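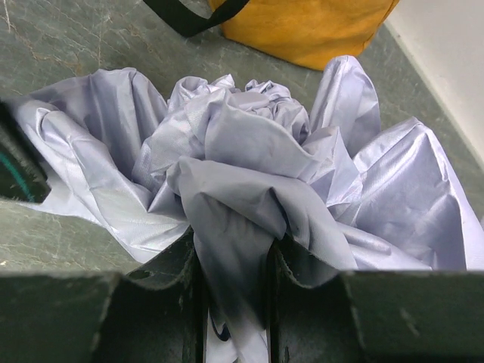
Last updated: 29/11/2024
Reading time: 1 minute

Why does cloth wrinkle?

Cloth is made of threads, and threads are made of fibers. A fiber is a chain of tiny parts called molecules. When cloth is bent, some of the chains slide and stay in the new position – a crease. Heat lets them move again. Cotton also creases when damp, as water loosens the links between its chains. Nylon takes in less water than cotton. An iron adds heat and pressure, so the fibers cool flat.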